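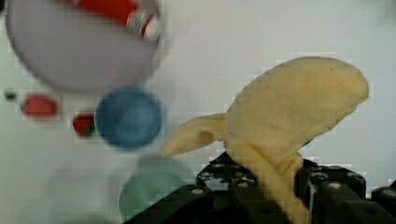

Figure 6.1 Wrist camera view with the toy banana held at the stem, between the two fingers.

Chapter 6
Setting Up and Looking After a Tabletop Cell

A gripper that closes on a steel block will close on it the same way all year. Soft parts are harder. The stem gives under the fingers, the flaps hang where they like, and the controller reports a finger position that depends on how hard the part was squeezed. For this reason the chapter begins with the fingers and the wrist camera and leaves arm motion for Section 6.4.

The cell used in this chapter is the kitchen table cell at Puvcombe, built by Saskia Tapsell and kept running by Rawiri Dunstan. It has one arm, a two-finger gripper, a camera at the wrist and a fixed view from overhead. The daily check is done with the arm stopped and takes 22 minutes for a new technician.

6.1 Fingers and fasteners

Start with the screws. Finger screws work loose from small repeated shocks, mostly from fingertips touching the table. Put the driver on each visible head and test it for movement. If one turns, take it out, clean the thread, apply a drop of medium threadlocker and refit it. Do not simply tighten it further – a screw that has moved once will move again.

Next, wipe the gripping faces with a dry lint-free cloth. Fibers from plush and foam parts collect there and change the grip. Close the fingers with nothing between them and write the reported position in the cell log. A change of more than 3 counts from the last entry means that the zero must be set again (see 6.3).

6.2 The table layout

Every part has a home position. The layout is put back before each check so that camera views from different days can be compared.

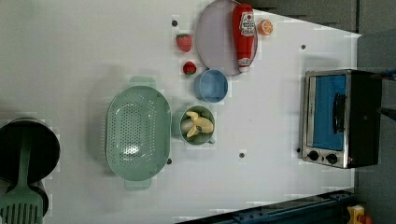
Figure 6.2 Table layout with the peeled banana in the mug. The colander is to the left of the mug and the toaster oven is on the right side of the table.

Set the large items first. The oven limits how far the arm may travel to the right, and if it is moved even slightly the stored keep-out zone is wrong. Place the plate next and then the small items. The holes in the tabletop make good reference points, and measurements should be taken from them and never from the table edge. Record any item that has been replaced, even by one of the same type. At Puvcombe a new mug with a thicker rim went unrecorded in December, and 23 grasps failed before Chalerm Wattanapong measured it.

6.3 Cables and clearance

Cables are the part of the cell most likely to fail. A loop that is too short pulls on its connector at full reach. One that is too long can drop onto the table and drag small items with it.

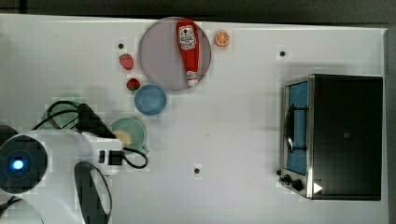 Move the arm slowly by hand to each corner of its work area and watch the loops at every stop. There should be slack at the connector in all positions, and no cable should pass between a finger and the part. Retie any loop that fails, then repeat the corner it failed on. Cable sets in this cell are replaced at 548 hours whether or not they show wear.

The finger zero comes last, after the cables have been tied. Open the fingers fully, close them at the lowest speed setting, wait for the position reading to settle, and store it. Repeat the closing once. If the two readings differ, go back to 6.1 and check the screws again.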